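Trade-in and refurbished phones - frequently asked questions

Last updated in May. If your question isn't covered, the contact details are at the bottom of the page.

What does Nestano do?

We buy used smartphones, test and repair them, and sell them again with a warranty. All testing and repairs are done in our own workshop. We don't sell new phones, tablets or watches.

Which phones can I trade in?

Most phones that can still run a supported version of their operating system. At the moment that includes the full Mirani range from the Mirani 4 onward and every Tusavar model except the original Tusavar Mini. We stopped taking the Mini because we can't get batteries for it any more.

The quote form lists every model we accept. If yours isn't there, we can't make an offer on it, but you can still send it to us for recycling at no charge.

How is the price worked out?

Four things go into it: the model, the storage size, the condition of the screen and body, and the health of the battery. Colour makes no difference. The highest price on our list right now is $780, for a Tusavar 9 Pro in top condition with the larger storage.

A quote is good for 7 days. If you post the phone within that time you get the quoted price, even if our list changes while it's in the mail.

What if you don't agree with my description of the phone?

We email you a revised offer with photos of whatever we found. You can accept it or have the phone sent back free of charge. Nothing is paid and nothing is recycled until you answer. The most common reasons for a lower offer are a cracked rear camera cover and a battery that has been replaced with a non-original part.

What do I need to do before I send it?

Back up anything you want to keep. Sign out of your accounts, turn off the "find my phone" feature, and then do a factory reset. Take out the SIM card and any memory card. We can't return cards that are left in the phone.

If a phone arrives still locked to an account, we hold it and email you the steps to remove it remotely. That usually takes a few minutes on your end.

How should I pack it?

You can ask for a mailing kit when you accept your quote, or use your own box. Either way, wrap the phone so it can't slide around, and put the printed quote slip in with it. Please leave out chargers, cables and cases. We don't pay extra for them and most end up in recycling.
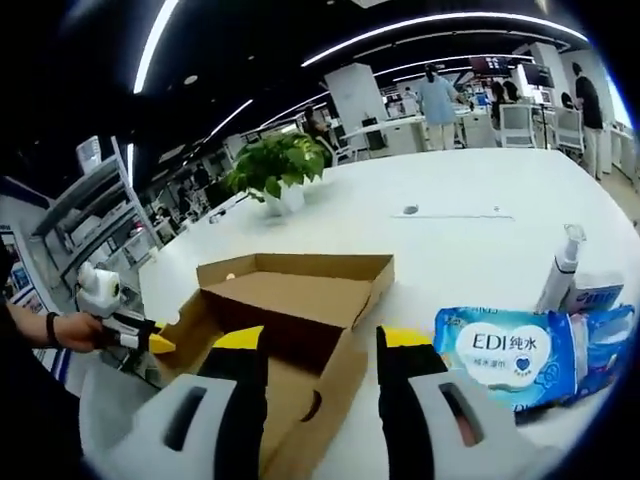 Phones with a swollen battery can't go in the mail at all. If the back of the phone is lifting or the screen is being pushed out, stop charging it and call us. We will tell you where the nearest drop-off is.

When do I get paid?

We pay by bank transfer within 2 business days of you accepting the final offer. Store credit is quicker and shows up in your account the same day. We don't pay by cheque or cash.

What do the grades mean on the phones you sell?

Grade A phones have no marks you would see at arm's length. Grade B phones have light scratches on the body but a clean screen. Grade C phones have visible wear, sometimes on the screen as well, and are priced to match. The grade is only about looks - every phone goes through the same 106 checks before it is listed, whatever its grade.

Are the batteries new?

Grade A phones always get a new battery. For B and C phones we fit a new one if the old one fails our test, and the listing says which you're getting.

Will a refurbished phone work with my carrier?

Everything we sell is unlocked. Check the network bands on the listing against your carrier's website, especially with older Mirani phones, as some were made for overseas markets and don't support voice calls over 4G.

Do you still sell the Plokberg phones?

Only when one comes in. Plokberg no longer makes phones and its last model stopped getting security updates, so we list them as Grade C no matter how they look. We don't recommend them for banking.

Can I return a phone I bought from you?

Yes, as long as it's in the condition we sent it. Start the return from your order page and print the label there. Faults are handled under the warranty instead, so please choose "fault" and not "return" if something has stopped working.

Who do I contact?

Trade-ins and quotes: Anum Paracha
Repairs and warranty: Haris Memon
Business and bulk orders: Erdal Aydoğan

Use the contact form and pick the matching subject. The phone line opens at 9 a.m. on weekdays, and Monday mornings are the busiest, so expect a longer wait then.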